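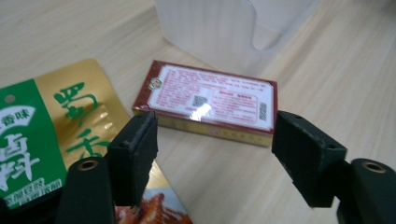
Reading the Police Log: A Month of Traffic Stops in Clelden

By Ruan Msimang
16/05/2012
3 comments | Shared 86 times

For my spring project I read the Clelden police log for the whole month of February, every line of it, and I would like to start by thanking the records clerk, who printed it out for me on a busy morning and then found me a chair. The log had 715 entries. I had pictured burglaries and car chases. Most of what I got was barking dogs, alarms going off in closed shops, and people worried about a neighbor they hadn't seen for a while, and I grew quite fond of it by the end.

My question was a simple one: when an officer stops a driver in our town, what is the stop usually for, and how does it end? I went through with a yellow marker and pulled out every entry coded as a traffic stop. I left out crashes and parked cars, although parked cars could easily be a project of their own (Szekeres Street alone would keep somebody busy for a year).

The largest group of stops was for equipment, meaning a dead headlight or brake light or a plate that couldn't be read. Speeding came next, nearly all of it on the long downhill stretch of Szekeres Street past the Flallari warehouse, where the limit drops before the bend and the sign stands partly behind a tree. I walked out there one afternoon to see it for myself and would say the tree is winning.

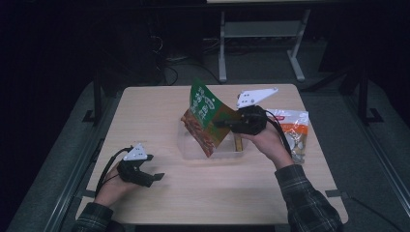 The endings took me much longer to sort than the reasons did. The log uses short codes, and two of them, "W" and "WA", looked to me like the same thing until I went back and asked. The first is a spoken warning and the second is a written one, so I had to redo my whole table, which cost me a weekend but made for a better report. Once that was fixed, warnings of both kinds came out well ahead of tickets. Only 2 of the stops ended in an arrest, and both of those were for old warrants that had nothing to do with how the person was driving.

There are some weak spots I should own up to. February is a dark month with bad roads, so lights may matter more then than in July. The log also doesn't give a reason for every stop, and I put the blank ones in a group by themselves so that I wouldn't be guessing. Last, the Plorkik bridge was down to one lane for part of the month, and that surely pushed extra cars onto Szekeres Street.

If I had another term I would read a summer month and lay the two side by side. I would also like to ride along with an officer for an evening, which I did ask about, and the answer was that I need a signed form and to be a bit older.

Comments (3)

bendroad_pat: I got one of those WA slips in February! Left headlight. Nice work Ruan.

M. on Szekeres St: Please send the part about the tree to the town. I've called them twice.

gilly44: Did the log say what time of day the stops were? I'd guess mostly after supper.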